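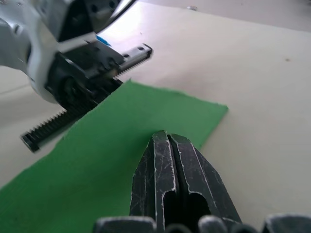 Chapter 4
What Will It Cost to Keep Running?

I used to think the budget was done once the arm was paid for. Then I planned my first two-arm station, at Viltmont, and found I'd left no money at all for fingers! Fingers wear, cables wear, and somebody has to order more. I had put down $400 for spares – the first year's bill came to $1,487. In this chapter we'll build a parts budget line by line, starting with the grippers, and I'll show you the sheet I still use every July.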